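Flarnov Bedroom Air Cleaner

I've had hay fever since I was a kid, and dust mites set me off nearly as badly, so when we started stocking air cleaners in the shop I took the first one home and put it beside my own bed. That was the Flarnov. I've kept it there ever since, and it's still the one I suggest first to people who wake up stuffy and can't work out why.

A quick word on what it's for. The Flarnov pulls room air through a washable pre-screen, then a HEPA filter, and pushes it back out the top. It's meant to catch the fine stuff that floats: pollen that comes in on your clothes, mould spores, cat dander, the bits of dust mite debris that get stirred up when you make the bed. It won't do anything for what's already settled in the carpet or the mattress. You still have to vacuum, and you still want a proper mattress cover (we sell the Fullov ones, have a look on the bedding page).

It also isn't a gas filter. I get asked this every week! If your trouble is paint smell or the neighbour's wood smoke, you want the version with the carbon tray, and even then I'd open a window where you can. The plain Flarnov is for particles.

What you get

Air cleaner with HEPA filter fitted
Washable pre-screen
Power cord, 3 metres
Printed booklet with the cleaning chart at the back

It suits a bedroom or a small office. If you've got one of those big open living areas, one unit won't keep up, and I'd sooner tell you that now than have you ring me cranky in a month. The larger Soststead is the one for that, though it's a good bit louder.

On noise: there are three fan speeds. Low is a soft hum and I sleep through it happily. Medium I notice. High sounds like a hair dryer down the hall, so I run it on high while I'm cooking tea or folding the washing, with the bedroom door shut, then drop it to low at bedtime. Sheila Dawber, who looks after our phone orders, sleeps with hers on medium and says she can't nod off without it now, so it's a personal thing.

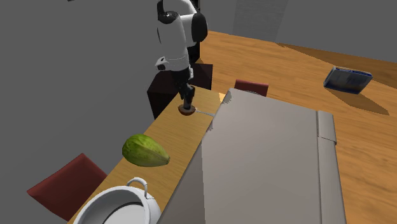

Simulated view: robotic arm over a narrow wooden counter.

Where you put it matters more than people think. Keep it off the shelf and away from the curtains, with a bit of clear space on every side. Mine sits on the floor at the head end of the bed. Don't tuck it behind a door or under a desk, and don't aim the outlet straight at your face either, or you'll wake up with a dry throat and blame the machine.

Looking after it

The pre-screen lifts out from the back. I run mine under the tap, shake it and leave it on the rack until it's properly dry. Don't put it back damp, you'll be growing the very thing you're trying to get rid of. The HEPA filter can't be washed. Please don't try, it goes to mush. Leave it in place until the filter light comes on, which for me has been up to 11 months. If you've got pets or live on a gravel road, expect to be buying sooner. When you change it, do it outside and pop the old one straight into a bag.

Replacement filters are $31 each and we keep them on the shelf all year, though April does get busy, so order a bit ahead if you can. The Ackroyd filters look the same but they don't seal at the edges, and I've had to talk more than one customer through getting one back out.

Will it fix your allergies? No, and I'd be wary of anybody who promised you that. It lowers what's floating around the room, and for some of us that makes for easier nights. If you're wheezing or your chest feels tight, see your doctor first and shop for gadgets later. Sandra Lightfoot on our counter has asthma, and she uses hers alongside her puffer, never in place of it.

Colours are white and a pale grey. The grey shows less dust, if you care about that (I do).

Ordering

We post anywhere in the country and you're welcome to drop in and hear one running before you buy. If it isn't right for your room, bring it back clean and in its box and we'll swap it for another model or refund you. Filters that have been opened can't come back, for obvious reasons. Phone orders go through Sheila, and she'll check you've picked the right filter before she takes your card details.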